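换桌子这件事，我拖了快一年

先说结论吧，桌子换了，人很满意，腰有点疼。

旧桌子是搬进来那年匆匆忙忙买的，白色，亮面，当时觉得显干净。用过白色亮面桌子的朋友应该懂我在说什么：酱油滴一滴看得见，掉根头发看得见，下午太阳一进来，连早上用抹布擦过的那一道一道都看得见（而且怎么擦都还在！）。我妈来住过几天，走之前给我留了一瓶清洁剂，什么都没说，我都懂。

真正让我下决心的是那个锅印。冬天煮火锅，锅垫放歪了一点点，收拾的时候发现桌上多了个黄黄的弧，像个没画完的月亮。小苏打试了，牙膏试了，网上说的柠檬汁也试了，最后买了块桌布盖上。桌布盖上以后我每天吃饭都在想底下那个月亮，想了好几个月，烦死了。

然后就开始看桌子。

看桌子真的很累。我一开始的要求特别简单，就是不要白、不要亮，能坐下几个人吃饭，平时我还能在上面揉面。看了两个星期以后要求变得特别复杂，圆角还是直角，桌腿收在里面还是外面，会不会磕膝盖，桌沿多厚，抽屉要不要。收藏夹里存了一大堆，晚上躺床上翻，翻到后来每张都长得一样。

第一家去的是 Brenora，店很大，灯光特别好看，是那种把什么都照得很贵的暖黄光。我看中一张胡桃色的，在店里越看越喜欢，手机拍了照出来，在门口自然光底下再看照片，咦，怎么这么红。后来我学乖了，去看家具就问店员能不能把顶上那排射灯关掉，一般人家都肯关，关了以后再看就清醒很多。

Munden 也看了，他们家的桌子线条我很喜欢，细细的腿，轻巧。可是我伸手按了一下桌角，晃。店员说调一下脚垫就好，蹲下去调了半天，还是晃，我俩都有点尴尬。我平时揉面是很用力的，这种桌子估计揉到一半就自己走到客厅去了。

最后是一个 Sunday，哦就是星期日下午，本来没打算看桌子，去买晾衣架，路过 Tronemari，外面下雨，进去躲了一下。它就放在靠里的位置，上面堆着一摞样品册，也没打什么灯。灰的，走近了才发现灰里面有很多花纹。

我以前对大理石纹是有偏见的，总觉得像酒店大堂，或者小时候去亲戚家看到的那种茶几，黑底金线，闪闪的。这张完全不一样，底色是冷一点的灰，不深不浅，白色和浅灰的细纹在上面乱走，分叉，再分叉，有的地方密得像瓷器的开片。最让我心动的是里面夹了一点铁锈橙和浅褐色，很淡，远看根本看不出来，吃饭的时候低头才会注意到。摸上去是平滑的，又不反光！就为了这个不反光，我在店里站了好久。

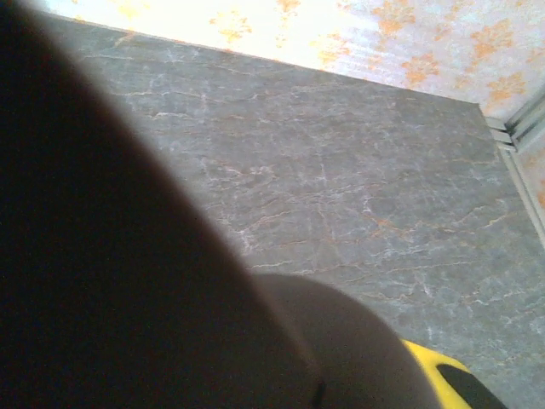 灰底、白纹，还有那几道淡淡的铁锈橙，我的心头好

整张桌子是什么样，大家自己想象一下，反正就是很普通的长方形。

尺寸上纠结了一下。这款有两种长度，100 厘米的和 110 厘米的。听起来就差十厘米对吧？我回家拿美纹纸在地上贴了两个框，贴完绕着走来走去，假装端菜，假装拉椅子，假装有人在洗碗而我要从他背后挤过去。100 的那个走路舒服，110 的那个坐着舒服。我在框里放了两个靠垫当客人，又在旁边坐着吃了碗面，还是没想好。

最后选了 110。理由很俗，擀面杖横过来的时候两头都还有地方放碗。过道窄就窄一点吧，我侧着走。

（美纹纸我忘了撕，过了一周才撕，地板上留了点胶，这又是另外一件事了。）

送货费要 200，我问能不能便宜，店员说我们楼没有电梯，住得又高，已经是按低楼层算的了。我当时觉得贵，送来那天看师傅们扛着桌面一层一层往上转，转到拐角还要立起来，我就一点都不觉得贵了，赶紧下楼去买冰水。

装的时候有个小插曲，桌腿的螺丝多出来 2 个。师傅说是备用的，我翻说明书，说明书上没写备用，师傅又说就是备用的。我后来趴在地上拿手电照着，把每个孔都检查了一遍，确实都拧上了。现在那两个螺丝放在厨房抽屉里，跟一堆不知道属于谁的钥匙放在一起。

腰疼也是那天弄的。师傅走了以后我觉得桌子离墙太近，自己推了一把。各位，不要自己推。

说说用下来的感觉。

首先是擦桌子。以前擦完还要用干布再来一遍，不然满桌水痕，现在湿布一擦就走，干了也看不太出来。当然这也有另一面，就是看不出来不等于没有。上个礼拜我很自信地把胳膊搁上去，粘住了，应该是前一天的蜂蜜。花纹太多，蜂蜜滴在上面简直就是隐身。面包屑也是，浅褐色的屑正好跟浅褐色的纹混在一起，我现在养成习惯，擦之前先用手掌抹一遍，靠摸的。

然后是揉面。这个真的好！撒了粉以后面团不怎么粘，揉完用刮板一铲，再擦一遍就行。而且灰色的底上看面粉特别清楚，哪里没撒到一眼就知道，以前白桌子上撒面粉跟没撒一样，总是撒过头，包子皮干干的。那天一高兴做了两屉花卷，葱油的，冷冻了一半。

烫的东西我还是老老实实放锅垫。店员说没关系，直接放都可以，但我已经是有过月亮的人了，胆子小。锅垫我换成了 Grasso 的软木垫，厚厚一块，大小刚好托住我那个砂锅，歪也歪不到哪里去。咖啡我倒是不怎么管，洒了就擦，目前没留下什么。红油还没试过，下次吃麻辣烫的时候小心一点，有情况再来更新。

碗也跟着换了感觉。以前我那套粗陶的碗放在白桌子上总显得脏脏的，灰扑扑，我还以为是碗丑，差点送人。现在放上去很好看，尤其是那个杏色的深碗，跟铁锈橙的纹路是一家人似的。反而以前很爱的几个荧光绿的塑料盘子，一下子扎眼了，已经收到柜子最上面去了，等郊游再拿下来。

椅子嘛，椅子还是旧椅子，白的，跟新桌子不太搭。我跟自己说好今年不买了，先用着。昨天晚上又手贱点进去看了一下，有一款灰蓝色布面的……关掉了关掉了。

有朋友留言问我灰色桌子会不会让餐厅显得冷。我家这边是朝北的，买之前也担心过这个，毕竟这个灰是偏冷的灰。装好头两天看着确实有点严肃，尤其是阴天的早上，吃个鸡蛋像在开会。后来我把头顶的灯泡换成暖一点的，又从阳台搬了盆薄荷过来，就好多了。晚上开灯的时候那几条橙色的纹会稍微明显一些，我吃着吃着就会用手指顺着它走，走到一半就分岔，不知道该跟哪条，菜都凉了。

旧桌子最后给了楼下的邻居，他们要拿去阳台上放花盆，我特意指给他们看了那个月亮，他们说没事，花盆一压就看不见了。桌布也一起送了。

下一篇应该写葱油花卷，好几个人问方子了，等我腰好一点，再做一次把量都记下来。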